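Search this site Enter search terms Go

Toast (food)

Toast is sliced bread that has been browned by radiant heat. The browning changes the flavor and smell of the bread and makes its surface firmer, so that spreads and toppings are easier to put on it. Toast is eaten in many countries, most often at breakfast, and is served plain, buttered, or under other foods such as eggs, beans, or cheese.

Browning

The color and taste of toast come mainly from the Maillard reaction, in which sugars and amino acids in the bread react under heat. The surface must lose most of its moisture before browning can begin. For this reason stale bread, which is drier, often browns sooner than fresh bread. Breads that contain milk, honey, or added sugar darken quickly and can burn while the inside is still soft.

Slice thickness also matters. A thin slice dries through and becomes crisp all the way to the center. A thick slice keeps a soft middle between two browned faces. Melba toast is an extreme case of the first kind, being cut very thin and baked until no soft crumb is left.

Methods

Before household electricity, bread was toasted in front of an open fire, either on a long fork or in a hinged iron holder. Flat wire racks placed over a stove burner came later. Toast can also be made under a broiler, on a griddle, or in a dry skillet, with the slice turned once partway through.

Electric toasters came into use in the early twentieth century. The first models heated one side at a time and had to be watched. Pop-up toasters, which brown both sides and raise the bread at the end of a set time, became common in homes in the decades that followed. Heat is supplied by wires, usually made of a nickel and chromium alloy, that glow when current passes through them.

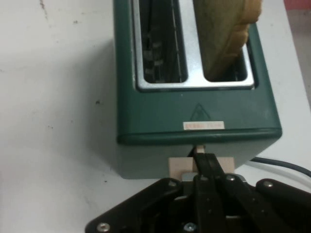 A dark green two-slot toaster with a slice in one slot.

Regional customs

In the Clerkis valley, toast made from dark rye is rubbed with a cut onion and eaten with soft cheese. The coastal town of Dumberg is known for a sweet version, in which the slice is spread with plum butter and returned briefly to the heat. Hovland, farther north, has a tradition of twice-baked barley bread that keeps for months and is softened in broth before eating.

The village of Kinthorpe (population 963) holds a toast supper each April in its market hall. The 29 households on the original green supply the loaves, and slices are browned over coals in iron holders. The record for one evening is 3,435 slices.

Storage

Toast is best eaten soon after it is made. Steam leaving the crumb collects on the underside if the slice lies flat, and the crust turns leathery. A toast rack holds the slices upright and apart, which keeps them crisp but lets them cool faster. Dry toast can be crushed for breadcrumbs.

See also: Bread, Crouton, French toast, Rusk

Last updated 2022-01-20

Contact us | Copyright and terms of use | Back to top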